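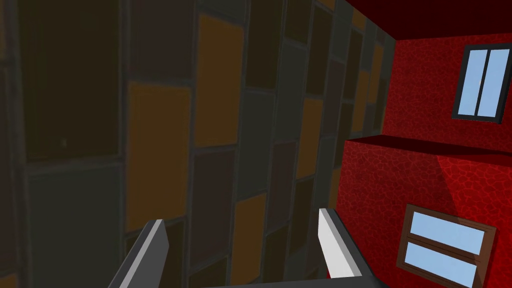

Ticket: Hilldale sim cell - arms park with wrist views on the wall, not the dresser
Status: open, workaround in place
Component: two-arm cell, bedroom scene, Vevell scene pack
Reported: 7:40 am

Problem
Cell comes up fine, loads the room, no errors. Then the home pose runs and the wrist views end up on walls and panels. Nothing graspable in view, so the pick script sits there until it times out at 2000 steps. Started after the April update of the scene pack. Same thing on the Stosow machine, so its not the graphics card.

What I checked first
- grippers: both open on command, both report open. Fine.
- joint limits: no warnings
- physics rate: 60 Hz, unchanged
- scene files: deleted and pulled again, no change

Then ran the home pose by hand, one joint at a time. Shoulder and elbow go where the file says. Wrist pitch ends up well short and the tool points up and away from the dresser. Looked like an offset getting added twice, once by the scene pack and once by our own Kanaan config.

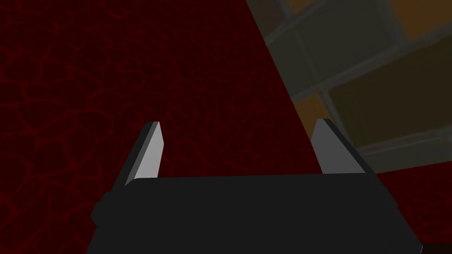
2 min read

Log, continued

8:15 - took the wrist offset out of the Kanaan config. Restarted. Pitch better on the left, right arm still wrong. So the config was only half of it.

8:30 - put it back, took it out of the scene pack instead. Left wrong, right good. OK so each side reads a different file. Great.

8:50 - found it, I think. The home pose loader caches the first file it finds per arm and never clears it on reset. Cleared the cache folder (490 files in there!!) and restarted the whole cell, not just the scene.
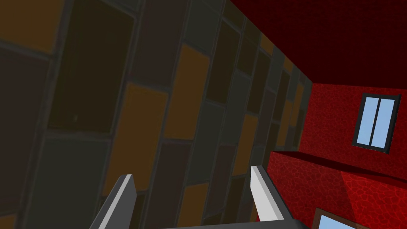

Clearing the cache by itself doesnt hold though. Next reset writes the old values right back. Has to be done with the loader stopped:

1. Stop the loader.
2. Empty the pose cache.
3. Keep the offset in ONE place - I left it in the Kanaan config.
4. Start the loader, wait for ready, then load the room.
5. Run home, compare wrist pitch to the file on both arms before any pick.

Did 2 full resets this way, pitch matched the file both times. Have not run a long batch yet.

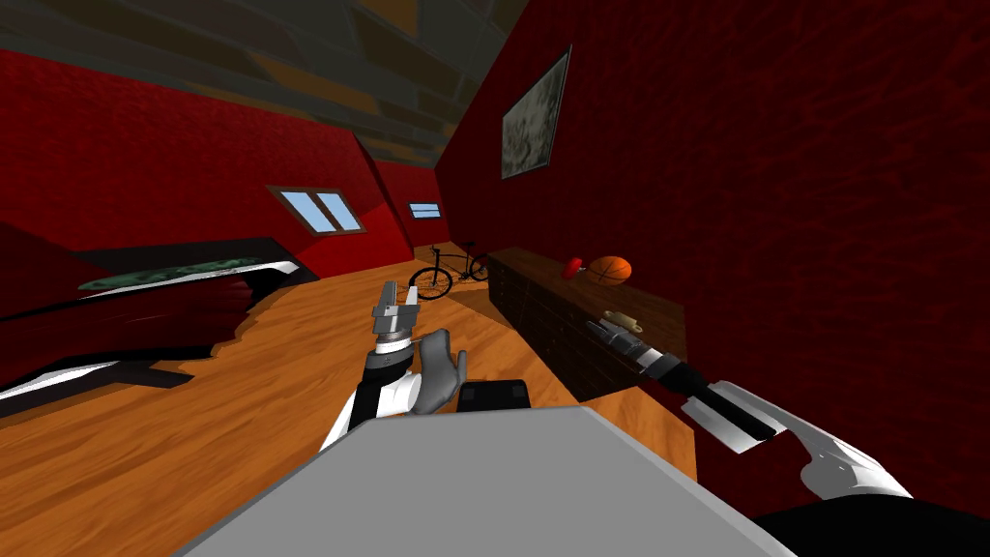 Room view, both arms forward, dresser along the right wall.

Still open
- loader needs a proper fix, cache should clear on reset. Sent to Vevell, no reply yet
- timeout message is useless, says "target lost" when it never had a target
- pick script should check the wrist pitch before it starts, will add that this afternoon

Leave the ticket open till the long batch is thru. Please dont update the scene pack on Stosow in the meantime.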